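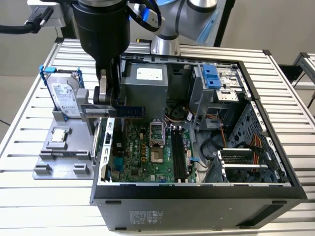 Slide 1. Open tower case, memory module over the motherboard.

Intro, keep it under two minutes. Who I am, what I look after at Restbridge: desktops, the small file server, and whatever gets plugged into either. Talk is on whether to upgrade the office desktops you have or replace them. I'll give our numbers and say where I think we got it wrong. Questions at the end, except if a term is unclear, then just shout.

Slide 2. Where we started

In March we had 3,128 open and closed tickets from the previous year. I went through the ones marked "slow" or "freezing" or some spelling of those. That came to 1,253. A lot of them were the same machines over and over.

Say this part slowly: a ticket that says "slow" tells you very little. It can be memory, a dying drive, a browser with ninety tabs, or the network. We had been treating all of them as a reason to buy a new computer.

Slide 3. What we measured

We ran the Adasent monitor on every desktop in the Hanulis building. It logs memory use, disk wait and processor load through the working day. Nothing fancy. Leave it alone until you have month-end in the data, because the accounting people do most of their heavy work then.

What came back:
Processor load was low nearly everywhere. The older chips were mostly waiting.
Memory was full by mid-morning on the machines with the most complaints.
Disk wait was bad on anything still running a spinning drive.

Pause here. Ask for a show of hands – who still has spinning drives in desktops? There are usually more than people expect.

Slide 4. What we did

Sorted the machines into 3 groups. First group got more memory only. Second group got memory and a solid state drive. Third group was too old to bother with and went on the replacement list.

The rule for the third group was simple. If the board couldn't take the memory we wanted, or the maker had stopped putting out firmware updates, we didn't spend money on it. We broke that rule for one machine, the one that runs the label printer, and regretted it.

Slide 5. Buying memory

Check the board's manual before you order. Same model name on the front of the case does not mean same board inside. We had two versions of one desktop and they took different generations of memory. The notch is in a different place, so it won't go in, and please don't let anyone try harder.

Buy in matched pairs if the board has paired channels. One big stick will work, but you give up some speed. Mixed sticks usually run at the pace of the slowest one.

Budget about 5 percent extra for returns and dead sticks. Test every stick overnight before the machine goes back to a desk. We skipped this with the first batch and spent a long week chasing random restarts.

Slide 6. The Arthur project

Skip if running late. Arthur is our name for the shared drawing stations upstairs. These did need new processors and graphics cards, and the monitor showed it clearly: high load for hours, memory fine. More memory there would have been wasted money. Show the load chart, leave it up, don't read it out.

Slide 7. What I would change

Measure first, sort the tickets second. I did it the other way around and lost time.
Write down the board revision when the case is open. You won't want to open it again.
Tell people which day their machine is going away, and get it back to them the same day.
Label the old drives as they come out. We had a box of them with no names on and had to wipe the lot before we knew whose was whose.

Slide 8. Questions

Likely ones. Warranty: ours allowed memory and drive changes, but check your own paperwork. Laptops: many have memory soldered down, so most of this doesn't apply. Cost per machine: spreadsheet is on the last slide, prices are ours and will have moved.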